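Laundry Folding Afternoon at Ristville

Welcome to the October gallery! We had 80 shirts to get through before supper, and I loved every minute of it. Yurani Huaranga showed us her way of folding on a bed – a big flat surface makes such a difference, and your back will thank you.

Blue T-shirt on the green comforter, hem held at both corners. I really like those two colors together! Still plenty of creases toward the right side, and one short sleeve sticking out.
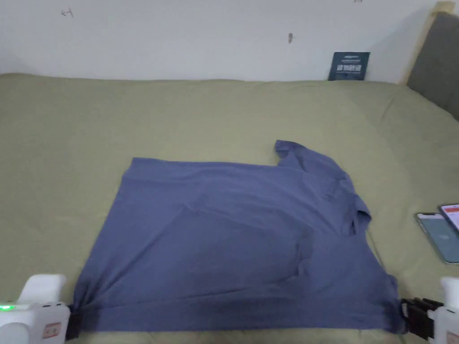
Should you fold T-shirts in halves or in thirds?

Thirds work best for drawers, and halves are fine if the stack is going on an open shelf.

Yurani folds both sides in to the middle first, then brings the hem up to the collar. Smooth it with the flat of your hand before each fold – 20 seconds a shirt once you get the hang of it. The next folding afternoon is at Zernmont, starting at 2, so bring a full basket and come join us!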